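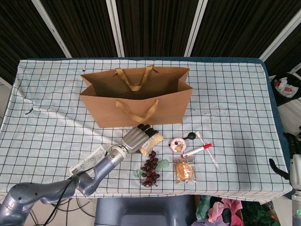 Mehwish Khattak asked that it be recorded at the head of these minutes that she does not accept the ferritin results from the Jetis clinic as comparable with those from Yang until the paired samples have been read, and that any table combining the two should carry a note to that effect.

News > Research groups > Cakura study > Meetings > Minutes

We use cookies to remember your settings and to see which pages are read. Accept / Manage choices

Cakura study: iron tablets and tiredness in women with heavy periods
Minutes of the study management group, June 9, 2025

Present: Biljana Vidmar (chair), Mehwish Khattak, the study statistician, the data manager, the lead nurse for Jetis, the lead nurse for Yang, the lay member, the study coordinator (minutes).
Apologies: the pharmacy lead, who had sent written comments on item 5.

1. Minutes of the previous meeting

Accepted with one correction. Under "Blood sampling", the words "fasting sample" should read "morning sample". Participants are not asked to fast. The participant leaflet already has the right wording and does not need to be reissued.

2. Matters arising

2.1 The revised tiredness questionnaire has been loaded on the tablets at both clinics. The old version can no longer be opened for new participants. Those who began on the old version will finish on it, and the data manager has added a field to show which version was used.

2.2 The request for longer freezer storage has gone to the building office at Jetis. No reply so far. Carried forward.

2.3 The lay member had been asked to look at the wording of the reminder text message. She proposed removing the word "failure" from the message sent after a missed visit. Agreed. The new text reads: "We did not see you at your clinic visit. Please ring us to choose another time."

3. Recruitment

3.1 The coordinator reported that 148 women have joined the study across the two clinics. All have given written consent and have a baseline blood count. Recruitment at Yang is ahead of plan. Recruitment at Jetis is behind plan, and the lead nurse put this down to the loss of the evening clinic, which had brought in many women who work during the day.

3.2 The chair asked whether the women being missed at Jetis differ from those recruited. The statistician said this could not be told from the study data alone. The screening log records age band and reason for not joining but not working hours. It was agreed to add a single question on working pattern to the log, to be asked only where the woman is willing to answer. An amendment will be needed before it is used.

3.3 There was discussion of whether women already taking a multivitamin with iron should be allowed in after a washout period. The protocol excludes them. Mehwish Khattak was in favour of a change, on the grounds that the dose in most such products is small beside the study dose. The statistician was against a change part way through. The chair ruled that the protocol stands. The point may be raised again when the follow-on study is planned.

3.4 The lay member reported that several women had asked her why men are not included, and why the leaflet speaks of "heavy periods" without saying what heavy means. On the second point it was agreed that the leaflet should give the same plain description as the screening form: bleeding that soaks through clothes or bedding, passing clots, or having to change protection during the night.

4. Laboratory matters

4.1 Ferritin. At Jetis ferritin is measured on the Fisness bench analyser. At Yang the samples go to the hospital laboratory, which uses a different method. The paired sample exercise was set up to find out whether the two sets of results can be used together. Each pair is drawn at one visit from one arm, split, and sent to both places.

4.2 The Jetis results have come back for all pairs. The hospital laboratory results are outstanding. The delay is at the reporting stage and the samples themselves have been run. The data manager will ask for the results as a plain file if the usual report cannot be produced before the next meeting.

4.3 Mehwish Khattak's position is recorded at the head of these minutes at her request. The statistician agreed that the results should not be combined yet but noted that the main comparison is made within each clinic, so a steady difference between methods would not by itself bias the estimate of the treatment effect. It would matter for the entry threshold, which is an absolute value. A woman just under the threshold at one clinic might be just over it at the other.

4.4 The chair asked what would be done if the methods proved to differ. Options put forward were a conversion equation, re-testing of stored serum by one method, or a sensitivity analysis leaving out women close to the threshold. Re-testing was preferred on scientific grounds but depends on stored volume and on item 2.2. No decision. The statistician will write a short paper.

4.5 Inflammation. Ferritin rises with infection and inflammation and can then hide a low iron store. C-reactive protein is measured at every visit for this reason. The Yang nurse asked for guidance where the value is raised and the woman says she feels well. Agreed: record the value, take the ferritin as planned, and repeat both at the next visit. Do not withdraw the participant. The raised value is to be sent to her GP in the usual way.

4.6 Sample labels. Labels at Yang have been coming away in the freezer. The Jetis labels, from a different roll, have held. Yang will change to the Jetis stock. Any tube found without a label is to be logged and discarded, and no attempt is to be made to match it by position in the rack.

5. Study tablets

5.1 Written comments from the pharmacy lead were read out. Stock is adequate at both clinics. The current batch will reach its expiry date in October, and tablets dispensed close to that date must not run past it. The pharmacy lead asked that clinics dispense the new batch as soon as it arrives and return what remains of the old one.

5.2 Tablet counts. The protocol asks participants to bring back unused tablets so that those left can be counted. Returns are poor at both clinics. The nurses said many women throw the pack away once it is nearly finished. It was agreed that the appointment card should carry the line "Please bring your tablets and the pack, even if empty".

5.3 Timing of doses. One arm takes a tablet every day and the other takes one on alternate days. The Jetis nurse reported that some women in the alternate-day arm lose track of which day is which. A paper calendar with dosing days shaded was suggested. The statistician asked that an equivalent calendar be given to the daily arm, so that the two arms differ only in the dosing. Agreed.

5.4 Tea and coffee. The leaflet advises leaving a gap between the tablet and tea or coffee. The lay member thought the advice was being read as an instruction to give up tea. Wording to be looked at with the changes under 3.4.

6. Safety

6.1 No serious adverse events have been reported. The commonest complaints remain constipation, nausea and dark stools. Dark stools are expected and are recorded but not graded.

6.2 Haemoglobin below the referral level at baseline. The chair reminded both clinics that these women are not eligible and must be referred the same day. The letter template has been corrected and now carries the direct telephone line.

6.3 Mehwish Khattak asked that dizziness be recorded apart from tiredness. At present both can be entered under "fatigue, other". Agreed, and the data manager will split the field. Entries already made will be left as they are unless the free text is clear.

7. Data

7.1 The data manager reported few missing values in the blood results and more in the questionnaires, mostly on the last page. The last page asks about mood and about sleep. The Yang nurse said that women tend to be called through for their blood test before they reach it. It was agreed that at both clinics the questionnaire be finished before the participant is called.

7.2 Units. Ferritin is to be entered in micrograms per litre and haemoglobin in grams per litre at both clinics. A haemoglobin typed in grams per decilitre is now stopped by the range check. The check for ferritin has been widened at the upper end to 1000, at the request of the laboratory, and values above this will need to be confirmed by a second person.

7.3 The statistician asked that nobody outside the data team be given results broken down by study arm. Confirmed.

8. Any other business

8.1 The chair has been asked to write a short piece on iron deficiency for the public pages. She will circulate a draft. It is to make clear that tiredness has many causes, and that women should have a blood test before taking iron for any length of time.

8.2 Room booking for the next meeting has been moved to the smaller seminar room. The dial-in details are unchanged.

Actions

Statistician: paper on options if ferritin methods differ (4.4).
Data manager: obtain outstanding hospital laboratory results (4.2); split the fatigue field (6.3).
Coordinator: amendment for the working pattern question (3.2); revised leaflet wording with the lay member (3.4, 5.4); appointment card (5.2); dosing calendars for both arms (5.3).
Lead nurse, Jetis: chase freezer storage (2.2); send details of label stock to Yang (4.6).
Lead nurse, Yang: change labels (4.6).
Biljana Vidmar: draft for the public pages (8.1).

Papers for the next meeting should reach the coordinator one week beforehand.

3 shares
2 comments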